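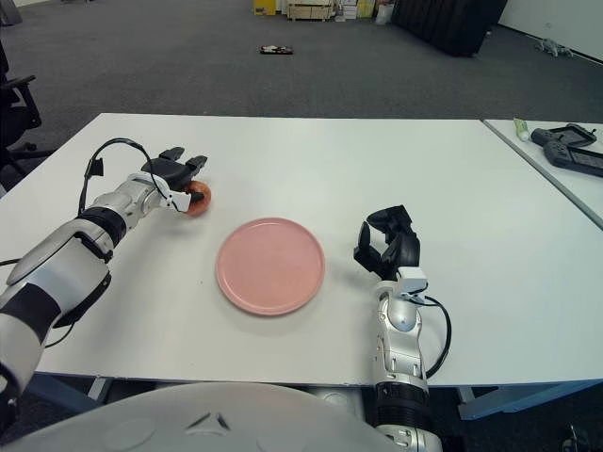 Merkmont, marzo

Usine publica en un solo tomo la primera etapa de «Drorley», la serie policiaca con toques de terror que hasta ahora solo se podía leer en grapas sueltas. Son nueve números, 215 páginas y tapa dura, a 35 euros. Lo he leído dos veces, la primera de un tirón y la segunda con más calma, y lo recomiendo con algunas reservas.

La historia arranca en una ciudad portuaria en invierno. Kershaw, inspectora apartada del servicio, vuelve para declarar en un juicio y descubre que el expediente 687 ha desaparecido del archivo. Era el único caso que no llegó a cerrar. A partir de ahí el guion alterna el presente con la investigación original, y hay que fijarse en el color de los bocadillos para saber en qué época estamos: blanco para el presente, crema para el pasado. En las grapas esto se veía bien. En el tomo el papel es más amarillento y los dos tonos se parecen demasiado, sobre todo con luz artificial.

Los tres primeros números son lo mejor del volumen. El interrogatorio en la lonja ocupa casi un número entero, con páginas de rejilla fija y muy poco texto, y funciona porque el dibujo aguanta los primeros planos. Kershaw apenas habla. El cuarto y el quinto bajan el ritmo con una trama municipal sobre la venta de los muelles que se alarga más de lo necesario. Entiendo que hacía falta para lo que viene después, pero con un número habría bastado.

En el sexto cambia el equipo de dibujo y se nota. Las caras se vuelven más angulosas, los fondos pierden detalle y a uno de los fiscales cuesta reconocerlo hasta que alguien lo llama por su cargo. El dibujante original regresa en el octavo. El desenlace es correcto. La identidad del culpable se adivina un número antes, aunque queda una última conversación en el tren que me parece de lo más conseguido de la serie.

En cuanto a la edición, el lomo va cosido y el tomo se abre bien, salvo en dos páginas dobles del séptimo número donde se pierde parte de un rótulo en el pliegue. La reproducción de los negros es buena. La traducción es nueva y mejora la anterior en los diálogos de la policía, que antes sonaban muy rígidos. He encontrado varias erratas, una de ellas en la primera página del epílogo.

Los extras son escasos: las cubiertas originales, cuatro páginas de bocetos y una nota del guionista que ya se había publicado en la última grapa. Falta la historia corta que salió en el especial de verano, y Usine no ha dicho si la incluirá en el segundo tomo.

Quien tenga las grapas en buen estado puede pasar sin este volumen. Para quien no haya leído nada de «Drorley» es la forma más cómoda de empezar, y por separado los números sueltos salen más caros y dos de ellos están agotados.

Guion: 8. Dibujo: 7. Edición: 6.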